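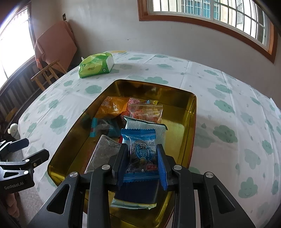 Page 338

Guide de mise en route -- Groupes de parole entre hommes
Section 4 : Préparer et tenir la première rencontre

Temps de lecture : 4 minutes

Cette section s'adresse à la personne qui ouvre un groupe local. Elle suppose que vous avez déjà une salle et au moins un coanimateur. Si le coanimateur manque encore, revenez à la section 3 et reportez la date.

4.1 Avant la rencontre

1. Appelez chaque inscrit par téléphone. Un message écrit ne suffit pas pour un premier contact. Demandez-lui ce qu'il attend du groupe et notez sa réponse en une phrase.

2. Envoyez l'adresse, l'heure de début et l'heure de fin. L'heure de fin est ferme.

3. Relisez la charte (annexe B) avec votre coanimateur. Décidez lequel de vous deux ouvre et lequel surveille le temps.

4. Disposez les chaises en cercle, sans table au milieu. Les boissons restent près de l'entrée.

Note : les groupes de Bendora et de Stirildale se réunissent dans des salles partagées avec d'autres associations. Dans ce cas, vérifiez que la porte ferme et que le couloir n'est pas utilisé pendant la séance.

4.2 Déroulement

1. Accueillez les participants debout, pendant dix minutes. Les prénoms seulement, pas de métier.

2. Lisez la charte à voix haute. Demandez un accord oral à chacun. Un participant qui refuse la règle de confidentialité ne peut pas rester.

3. Parlez en premier. Racontez une difficulté réelle et récente, en trois minutes au plus. Le groupe ira rarement plus loin que son animateur ce soir-là.

4. Faites un tour de parole. Chacun parle ou passe son tour. On n'interrompt pas, on ne conseille pas.

5. Ouvrez l'échange libre. Si deux participants commencent à comparer leurs salaires, leurs divorces ou leurs performances sportives, ramenez la question à ce qu'ils ressentent.

6. Terminez par une phrase par personne. Annoncez la date suivante.

Attention : un silence de trente secondes paraît très long à l'animateur. Ne le remplissez pas.

Attention : ce groupe ne remplace pas un suivi médical ou psychologique. Si un homme évoque l'idée de se faire du mal, restez avec lui après la séance, ne le laissez pas rentrer seul et contactez les urgences ou une ligne d'écoute. Le coanimateur raccompagne les autres.

4.3 Après la rencontre

1. Faites le point avec votre coanimateur le soir même -- un quart d'heure suffit.

2. Rappelez dans la semaine celui qui a le moins parlé.

3. Ne conservez aucune note nominative. La fiche Vidal (annexe D) prévoit la date, la durée et le nombre de présents, rien d'autre.

Note : à Nerkcombe, le groupe a perdu la moitié de ses membres avant la troisième séance, puis s'est stabilisé. Ne fermez pas un groupe avant la sixième.

Section révisée par Consolacion Enriquez, 14 avril 2019.

Commentaires (3)

Didier
Le point 4.2.3 m'a bien servi. J'avais préparé un texte, je l'ai laissé dans ma poche et j'ai parlé de mon frère. Les autres ont suivi.

marc_h
L'annexe D ne s'ouvre pas chez moi. Quelqu'un peut la remettre en ligne ?

Yannick
Nous avons commencé en janvier. Pour le tour de parole, trois minutes chacun, c'est trop court à partir de huit personnes qui ne se connaissent pas. On est passés à cinq et on a supprimé l'échange libre la première fois.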